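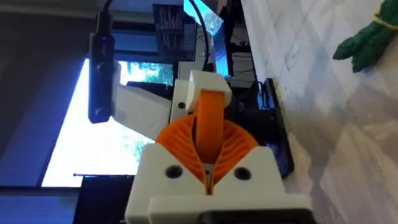 Robots on the packing bench: staff questions

Last updated 2026-10-13

Arturo Testa put this page together from questions left on the lunchroom sheet and asked at the April meeting. He is the staff rep at Skudodeo, not a manager, and the answers are his own unless he says otherwise. Corrections go in his pigeonhole.

What has the company signed up for?

A trial of 2 robot arms from Povadel, on the produce packing line at the Tanguy site. The company calls it a trial. The contract has an option to extend, which is the part I'd keep an eye on.

Will I lose my job?

The written promise is that nobody on a permanent contract will be let go because of the arms while the trial runs. It doesn't cover casuals and it doesn't cover what comes later. I asked for both to be added and was told it would be "looked at". I'm still waiting.

Management says the arms will take over the boring work. Is that right?

Some of it, maybe. What I've seen so far is that the boring work changes shape. Someone has to reset the arm when it stops, put the dropped item back and write down what happened. If you found packing dull, I doubt you'll find watching something else pack much of a thrill.

How fast is it compared with us?

The supplier's demonstration sheet says 593 picks in a shift. A person on the same bench is expected to do 2,960. You will hear that the gap is going to close. It might, but I'd like to see that on our own bench, with our own produce, before anyone changes the roster over it.

Can soft grippers handle delicate stock?

That is the claim. A soft finger bends around what it's holding, so it should bruise less than a hard claw would. Toy vegetables are one thing. A bunch of real asparagus with a loose band and a few wet stems is another, and I haven't been shown any results for that. I've asked.

Are we being filmed?

There are cameras on the arms, pointed at the work. Your hands will get in the picture if you reach across the bench. The company says the footage goes to Povadel to improve the software and won't be used to measure anyone's speed or for discipline. Get anything you're told about this in writing. The signed version is on the noticeboard beside the first aid kit – please don't take it down to photocopy it, I have spares.

Do I have to help train it?

No. Showing the arm how to do a task is voluntary and paid at your ordinary rate. I think it should be paid at more than that, given that what's being recorded is a skill you've spent years building. That claim has been lodged and knocked back once.

Who is allowed to touch it if it jams?

Only people who've done the 3-hour safety session. If you haven't, press the stop and get a supervisor, even if the line is backing up and someone is telling you to hurry.

Didn't we try this before, with Asden?

We did. That was the labelling machine, and it was going to save everyone so much time. Ask anyone in dispatch how many labels they still peel off by hand. It was a different supplier and a different machine, but the slides looked very familiar to me.

Is there anything good about it?

The heavy crates. If they ever put an arm on those, my shoulder and I will be first in line to shake its hand. At the moment that isn't part of the plan.

Where do I send a question that isn't on here?

Write it on the sheet, with or without your name. I'll add it at the next update, along with whatever answer I can get out of them.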